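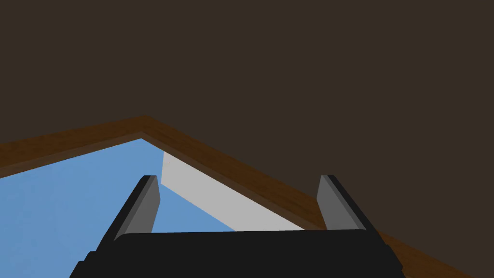

Wrist view in the simulator, gripper open over the blue surface, with the pale strip at the frame.

Thread: Wrist camera only policy, trained in sim. Results and a question about the evaluation

ferhat_d
March 20, 2025
Hello all. I am writing my thesis on policies which use only the wrist camera, without any fixed camera. The task is simple to say: move the fingers to the near end of the pale strip and stop there with the gripper open. I call the environment Gremeck, because every environment needs some name.

My method is as follows. I collected 256 demonstrations in simulation with a scripted controller. I trained two policies by plain behavior cloning. Policy A sees the image as it is rendered. Policy B sees the image with the fingers and the palm painted over by a fixed mask. All other settings are the same. Then I tested each one for 100 episodes with new start positions.

Policy A: 80 successes.
Policy B: 14 successes.

I expected B to be a little worse, but not so much. My supervisor thinks it is a good result and I should write it up. I am less sure. Is the comparison fair, or did I break something with the mask?

conall_h
Nice clean setup. I would believe the direction of the result. The fingers tell the network where the tool is in the image. If you hide them, it has to learn that offset from the actions alone.

drultus_fan
I don't agree with Conall. The camera is fixed to the wrist, so the palm is always at the same pixels. There is nothing to learn from it, except how far the fingers are open. A network can store a constant. Look at how much of the lower part is black palm. I would look for a bug first.

ferhat_d
Thank you both. The opening of the fingers is given also as a number to both policies, so B should not miss this information. I checked the mask on many images and it covers the correct area.

eabha_k
What color is the mask? And does it cover the space between the fingers too?

ferhat_d
It is black. I made one polygon from the outer side of the left finger to the outer side of the right finger, so yes, the space between them is covered also.

eabha_k
Then I think you have found your problem. In the view you posted, most of the visible strip is in the gap between the two fingers. Your mask removes the gripper and the target together. Policy B is almost blind in exactly the pose that matters.

ferhat_d
I feel quite stupid now. I was thinking only about the robot parts when I drew it. I will make a second mask from the segmentation output of the renderer, so only the gripper pixels are changed, and train B again.

drultus_fan
So, a bug :)

conall_h
Fair enough, I withdraw half of my answer. I still expect a gap after the fix, only smaller.

Senan
Another point, about policy A. The background is one flat dark brown, and the edge between it and the wooden frame is very easy to see. Maybe your policy follows the corner of the frame and not the strip. Do you move the strip between episodes?

ferhat_d
I move the start pose of the arm in every episode. The strip is always along the same side.

Senan
Then I would not write "finds the strip" in the thesis. Write "reaches a fixed place". To claim the first one, you should change the side of the strip, or remove it completely and see if A goes to the same place anyway. The last test needs no new training, you can do it tonight.

eabha_k
+1 to the removal test. We did something similar in October with our Lillberg arm and the policy didn't care that the object was gone. It was a sad afternoon.

conall_h
I think Senan is a bit strict. For a study on masking, both policies have the same shortcut, so the comparison between them is still valid.

Senan
Valid for reaching a known corner, yes. Not for the title he probably wants.

ferhat_d
The title has the word "localization" in it, so Senan is right to complain. I started the removal test before dinner. First I will report this one, then the new mask, because the training takes longer and I share the machine with two other students. If somebody has a good way to randomize the side of the strip without changing the scripted controller too much, please write me.

drultus_fan
Define the goal in the strip's own coordinates and rotate the whole thing. Your controller doesn't have to know. I can send you my version, it's short.

ferhat_d
Yes please, this would help me very much.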